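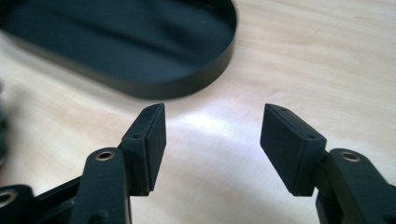

A table at Tolberg.

About us

Tolberg is a language school above a dry cleaner. We teach evening and weekend classes to adults who have been meaning to learn another language since high school, or who did learn one in high school and can now only ask for the library.

We offer Spanish, Italian and Portuguese. We used to offer Latin. The Latin class was very well behaved and we miss it.

How we started

The school began as a conversation group in the back of the Boros bakery, which had good coffee and terrible acoustics. People came to practice Spanish and stayed for the poppy seed rolls, and after a while the bakery pointed out, kindly, that a group that size buying one roll each was closer to a sit-in. We moved upstairs across the street. The bakery still gives our students a discount if they order in whatever language they are studying. The staff speak none of them, so the orders can be surprising.

The name comes from the building. It was carved over the door when we signed the lease, and a new sign would have cost more than the chairs. People ask if we teach Swedish. We don't.

How we teach

Classes are small and they are mostly talking. You will be bad at it for a while. So will the person next to you, and there is a certain comfort in that, particularly in the first month, when everyone's weekend consists of having eaten a fish.

We do teach grammar. We've tried not teaching it, in a spirit of modern openness, and the students asked for it back. It now gets the first half hour, when people are still awake, and conversation gets the rest. Homework is short. We know you do it in the car before class. Just don't do it while driving.

Our beginner course uses a textbook called Valto, which follows a family through a train trip that goes wrong in every tense. The father loses his suitcase in chapter 2 and is still looking for it in the subjunctive. Students have strong feelings about him. Some of them come back for the second level only to learn whether he gets it back, and we are not going to spoil that on a website.

There are no tests until you want one. If you need a certificate for work or for a visa, tell us early and we'll put you in the exam group, which meets on Wednesday and is a little more serious than the others. They bring highlighters.

Who comes here

Nurses, retirees, a good many people marrying into families with loud dinners. A couple of long-haul drivers who join when their routes allow. People who booked a trip in a burst of optimism. Several students have been in the intermediate class for years and show no sign of leaving it, and we've stopped suggesting that they move up.

You don't need a good ear or a good memory. A pen helps.

Finding us

We are on the second floor of the Tolberg building, across from Boros and one door down from the Premex parking garage. The garage validates for 2 hours, and class runs for 2 hours, so you'll want to think that through. Street parking is free after six if you can find any.

The bell marked 3 is ours. The bell marked 2 belongs to the dry cleaner, who has been very patient.

New beginner groups start in the fall and again in May. You can sit in on a class before you pay for anything. Call or write to the office in any language you like. We'll answer in English unless you ask us not to.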